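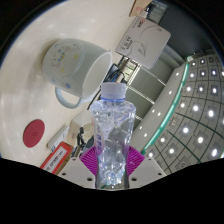 Lærke Steinarsdóttir

Plimel grasp labels, data card
Updated Tuesday, March 29, 2022

Welcome, and thank you for stopping by! Plimel holds 200 short clips of everyday things being picked up from desks and shelves, plus the small Python tool we use for labeling when the fingers close and when they let go again.

Clear bottles are the reason I started it. Our old segmenter, Dindska, kept handing back the mug or the cables behind the plastic as if they were part of the bottle, and I spent most of December staring at those masks (with a lot of tea). So every clip has a "see-through" flag, and you can filter on it.

Frames are resized to 224 by 224 with the fisheye left in. If your model wants straight lines, run undistort.py first — it's slow, sorry.

Known problems: 28 clips have no release label, and squeezed bottles get masks that are a bit too fat near the pads. Tiago Torres is working on the second one in the hakby branch.

Please do open an issue if a label looks off to you, even if you aren't sure.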